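Cundstead Community Hall, pre-opening safety walk
Sat 14 September
Walked by: Manaia Tomoana
Next one due: October

1. Front doors and ramp
Both leaves open fully. Ramp handrail solid. Mat curls up at left corner, trip hazard. Tape for now, replace before October.

2. Fire exits
Side exit OK. Rear exit blocked by 4 stacked chairs AGAIN. Moved them. Need a sign on the door at eye level, not the little one by the light switch.

3. Extinguishers
Hallway: in date, pin in, gauge green. Kitchen: in date but bracket is loose, one screw missing. Fire blanket present, pull tabs clear.

4. Floors
Main room fine. Carpet seam lifting near the Dinia room door, stuck down once already, needs doing properly. Nothing should be left on the carpet in walkways during sessions, trays included.

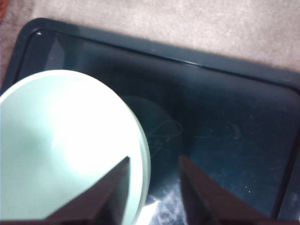

Item 4. Dark plastic tray, pale carpet.

5. Smoke alarms
Pressed test on all. Upstairs landing very faint, new battery then retest. Rest loud enough to bring Zelia out of the office.

6. Tables
Legs lock on all but one folding table. Bad one tagged, DO NOT USE, leaning in the storeroom. Tops wiped down. Check edges for splinters when the trestles come back from the fair.

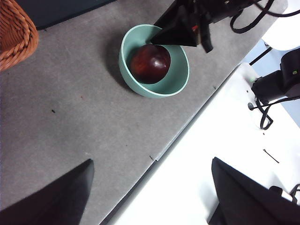

7. Electrical
Urn cord has a nick near the plug. Out of service till Cruzado has looked at it. Extension leads coiled and off the floor. Outlet cover cracked behind the piano, no bare metal but get it changed. Breaker panel clear, labels readable exept the bottom row.

8. Kitchen
Fridge 3 degrees, good. Hot tap very hot, needs a warning sticker. Knives in the locked drawer, key on hook. First aid box short of medium bandages and eye wash, both on the list.
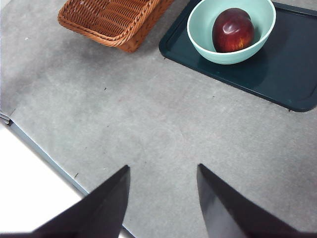 9. Restrooms
Pull cord in accessible stall tied up out of reach. Untied it. Must hang to the floor, please tell the cleaners. Soap fine. Slow drip under sink, bucket there for now.

10. Occupancy
Sign says 151 for main room. Leave it where it is, someone hung a coat over it.

11. Storage and loose items
Storeroom shelves ok, heavy stuff moved to bottom. Baskets and trays back on shelf at the end of each session, not left in doorways. 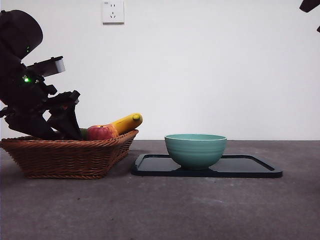
Item 11. Wicker basket on gray tabletop.

12. Outside
Parking lot light nearest the road is out. Bin lid wont close. Gate latch stiff, oiled.

13. Keys
All accounted for exept the spare for the meter closet. Zelia to ask around.

Open items: 1, 2, 3, 4, 5, 6, 7, 8, 9, 12, 13
Signed M. Tomoana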